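Jinduvport Children's Museum
Learning Pages: Everyday Materials

What Is Cardboard, and Why Does It Have Waves Inside?

Cardboard is one of the most common packing materials in the world. It carries fruit, shoes, books and toys. Most people open it, take out what they wanted and never look at it closely. This page explains how cardboard is made and why it is stronger than it looks.

Three layers

The cardboard used for most boxes has a special name: corrugated board. The word "corrugated" means folded into ridges. If you look at the edge of a torn piece, you will see 3 layers of paper. The two outside layers are flat and are called liners. The middle layer is wavy and is called the fluting.

The waves work like a row of tiny arches. Arches are good at holding up weight, and builders have used them in bridges for a very long time. The spaces between the waves are filled with air, so the board stays light. The air also makes the board a little springy, and this helps to protect things when a box is bumped.
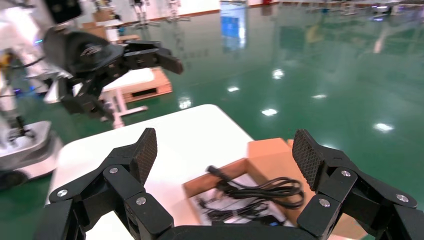
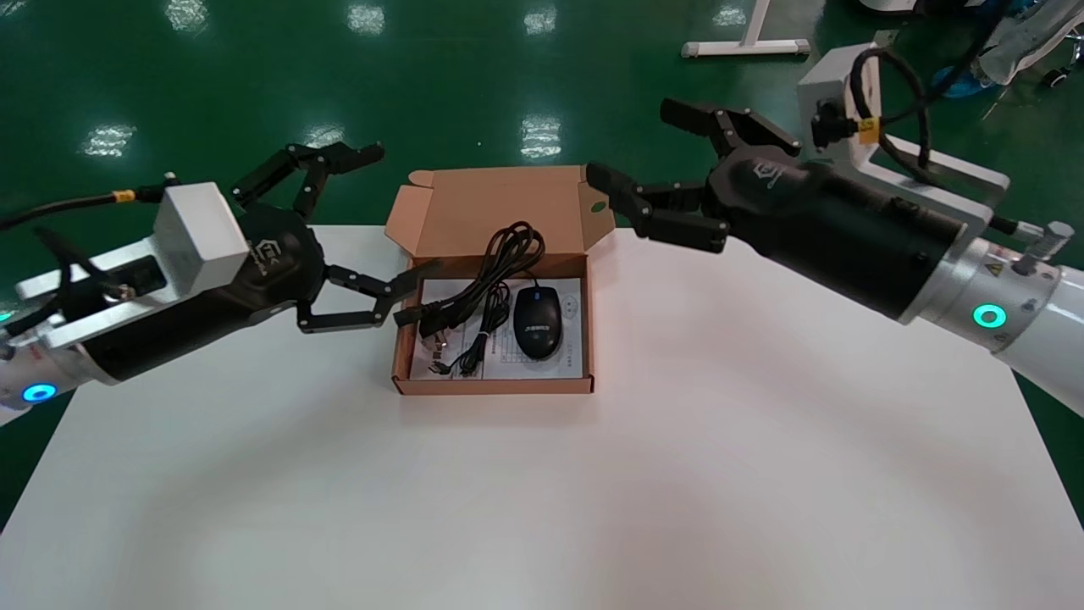

Jinduvport, 13 May 2021

From tree to box

Paper is made from tiny threads called fibers, and most fibers come from wood. At a paper mill, the wood is cut into small chips and cooked until the fibers come apart. The fibers are mixed with water to make a soft mush called pulp. The pulp is spread on a moving screen, the water drains away, and the sheet is pressed and dried.

Next, the paper travels to a machine called a corrugator. Steam warms the middle sheet, and two rollers with teeth press it into waves. Glue made from starch is placed on the tips of the waves, and the liners are added. Starch is also found in corn and potatoes.

Finally, the board is cut and creased. A crease is a line pressed into the board so that it folds in the right place. A flat shape that is ready to be folded is called a blank. Many small boxes are made from a single blank, with the lid and the tabs all in one piece.

Why is it brown?

Brown is the natural color of paper made from wood that has not been bleached. Strong brown paper is often called kraft paper. "Kraft" is a German word that means strength.

Using it again

Old cardboard can be mixed with water and turned back into pulp. The fibers become shorter each time, so mills often add some new ones. Before recycling a box at home, please take out anything left inside, remove plastic tape and fold the box flat. Keep it dry. Cardboard with a lot of grease on it may not be accepted.

Try it yourself

Place a flat sheet of paper across two cups and set a coin in the middle. Then fold the same sheet back and forth like a fan, lay it across the cups with the folds running from one cup to the other, and try again. How many coins can it hold now?

Words to know

Blank: a flat piece of board, cut and ready to fold
Fluting: the wavy middle layer
Liner: a flat outside layer
Pulp: fibers mixed with water

Text by Preben Nørgaard. Reviewed by Yao-tsung Hsieh, Education Department.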